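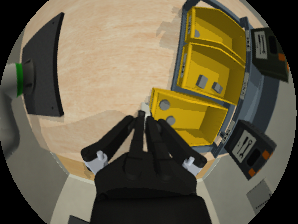
Unai Zabala replied:
With respect to the original post, I do not accept that the airline's position is correct. A schedule change of 80 minutes on the first sector leaves the member with an illegal connection at the hub, and the conditions of carriage treat that as a significant change whether or not the overall arrival time moves. The member should request rerouting in writing before accepting anything through the app.

Trinidad Salcedo replied:
Thank you. To restate my circumstances for those joining from page one: two separate tickets were issued under one booking by Skalteo. The agency maintains that these are independent contracts and that the onward flight to Arrieta is therefore forfeited if I misconnect. At no stage during the purchase was this displayed to me. The confirmation carries a single reference and a single total.

Patricio Lorente replied:
The single reference is the agency's own and has no standing with either carrier. Please look for two six-character airline locators further down the itinerary. If there are two, the tickets are separate, and Unai's advice applies only to the first of them. I would caution members against citing conditions of carriage in matters of this kind until the ticket numbers have been checked.

Unai Zabala replied:
I did check what was posted. Both sectors are operated by Hundier and both were sold in one transaction. In my view that is at minimum arguable, and the agency should be asked to demonstrate where the separation was disclosed.

Patricio Lorente replied:
Arguable before a tribunal, perhaps. It will not assist at the transfer desk in September.

Moderator (travel_bookings) replied:
Members are reminded to remove locators and ticket numbers from any itinerary they upload. One attachment in this thread has been edited accordingly. Claims concerning refunds already lodged with a card issuer belong in the Disputes section.

Itsuki Honda replied:
I had a comparable matter with the same agency last year. The first reply was a template offering a voucher for $30. I declined it and asked for the fare rules of each ticket as they stood on the date of purchase. A second officer then moved me to an earlier departure at no charge, although the agency retained its service fee of $70. I make no claim that this would be repeated. It took four messages and one telephone call.

Trinidad Salcedo replied:
I have located two locators, as Patricio anticipated. The fare rules for the second ticket permit one change on payment of $230 plus any fare difference - considerably more than I paid for the sector itself. The earlier departure on the first ticket still shows seats.

Patricio Lorente replied:
Then the first ticket is the one to move. Ask Hundier directly, quoting the first locator only. An involuntary change made by the carrier normally permits one free rebooking, and you need not mention the second ticket at all.

Unai Zabala replied:
I disagree on the last point. The onward flight ought to be mentioned so that there is a record of it. If the earlier departure is refused, Trinidad will want that correspondence.

Ľudovít Jireš replied:
Could anyone advise whether checked baggage can be tagged through on such an itinerary? I am travelling on a similar pair of tickets to Plullcombe, and the call centre has given me two different answers.

Patricio Lorente replied:
At the discretion of the check-in agent. I would plan on collecting it and allow time accordingly.

Trinidad Salcedo replied:
Request submitted to Hundier, with the onward flight mentioned in the second paragraph. I have not contacted Skalteo again at this stage.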